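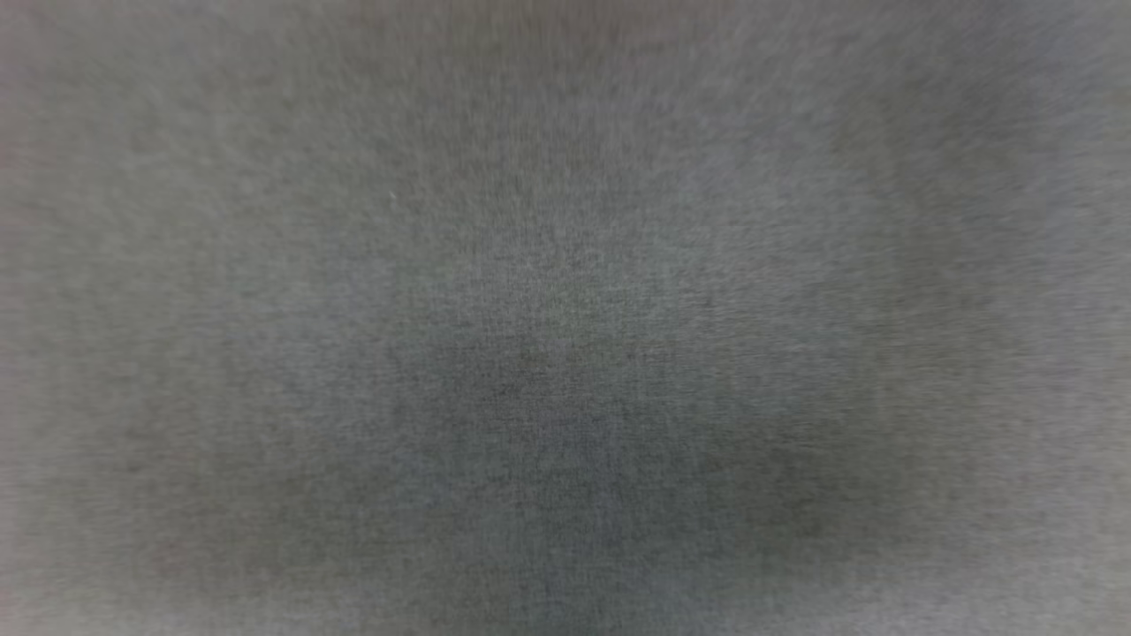 Ticket 3744 – Dryer stops partway through the cycle
Status: Open, waiting on customer
Product: Vevholm heat pump dryer

Elspeth Lennox wrote:
Hello again, and thank you for being so patient with me on the phone. The dryer is still stopping early, always with 30 minutes left on the display, and then it beeps and shows the little water tank light. I have emptied the tank every time (there is hardly a cupful in it!) and pushed it back until it clicks. My sister in Vistcombe has the same model and hers has never done this, so I did wonder if it was something silly on my end. Towels seem to bring it on more than shirts do.

Kwabena Owusu (support) replied:
Hi Elspeth, not silly at all, and I'm glad you wrote back. A tank light with a nearly empty tank usually points to the float sticking – it's the small white piece in the well behind the tank. Could you please try this when you have a moment:

1. Switch off at the wall and take the tank right out.
2. Wipe the well with a damp cloth and lift the float up and down a few times. It should drop on its own.
3. Rinse both halves of the door filter and let them dry fully.
4. Run a small load on program 7.

If it stops again, let me know what the display says and I'll order a new float for you. It normally takes 3 working days to arrive.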